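Stomex Fandport Field Press: Review
Posted Tue 18 June

I collect grasses and sedges, mostly from wet pasture and roadside ditches, and I press everything the same day. The Fandport is the smaller of the two presses Stomex sells. I bought mine in January and have put 214 sheets through it, nearly all of them from the Kavadthorpe marshes. It replaced a homemade press with slatted boards that had started to warp.

The kit comes with two lattice boards, two web straps with cam buckles, a stack of blotters, corrugated cardboard spacers and a pair of foam pads. There is also a canvas sleeve with a shoulder strap.

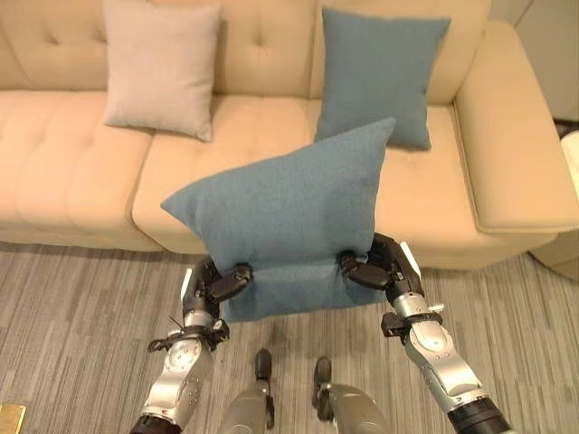

The foam pads are the part I had doubts about. Grasses are awkward to press evenly: the base of a tufted plant is thick and the panicle is almost nothing, so a flat board crushes one end and leaves the other loose. The Fandport pads are stitched in long parallel channels, the same sort of surface as the seat cushions on the beige sofa in the photo, and the channels let the pad sink around the base while it still bears on the leaves. With medium-sized plants it works well. Large tussocks still need to be split before they go in, as they would in any press.

The boards are stiff and well finished. I pulled the straps as tight as I could on a full stack and saw no bowing. The rivets sit below the surface, so they don't mark the top sheet.
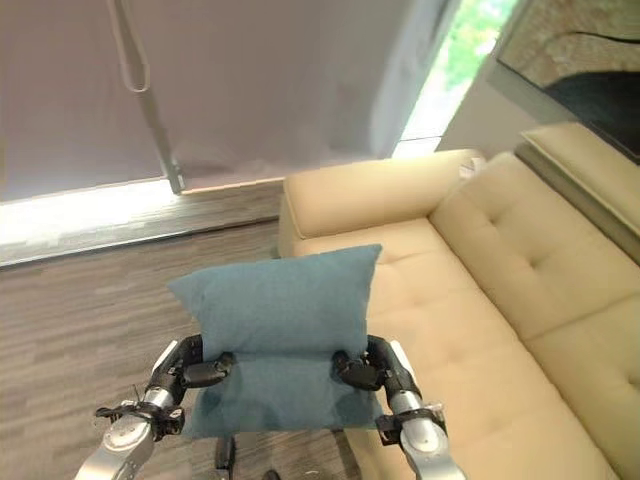 The straps are less good. The buckles hold, but the webbing is slick when new and crept a little overnight for the first few weeks. I got in the habit of tightening them again in the morning. They have roughened up since then and I no longer bother -- but a buyer should know to check.

Blotter quality is fair. They take up water quickly and dry flat on a rack. After eight changes in a row with sedges pulled out of standing water, the edges began to fray. I have gone back to Rezaei blotters, which are thicker and fit the boards without trimming.
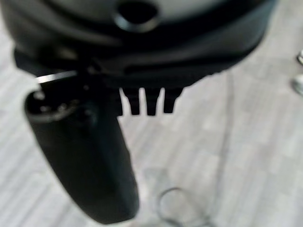
The cardboard spacers are fine for air drying. I would keep them away from a heated cabinet set above 40 degrees Celsius, as the glue in mine let go at one corner. Plain spacers cut from shipping boxes did no worse.

Carrying it is easy enough. The sleeve has a flat pocket for a notebook and tags, and the shoulder strap is wide. The zipper runs along the long side, so you have to lay the press down to open it, and in a marsh that means finding somewhere dry to lay it. I would have preferred a flap at the top.
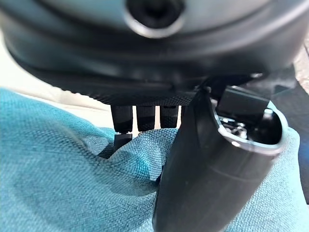

Does it keep ligules and leaf sheaths in good enough shape to identify later?

Mostly, provided you fold one leaf back before closing the stack so the ligule is exposed. Hairs along the sheath margin came through fine. On very soft annuals I found some membranes torn, and I now put a sheet of thin tissue over them.

Good points: stiff boards, useful pads, comfortable to carry.
Bad points: slippery straps at first, thin blotters, zipper in the wrong place.

I would buy the boards and pads again and get the blotters elsewhere. Stomex sells the straps separately, and a second pair is worth having if you build tall stacks.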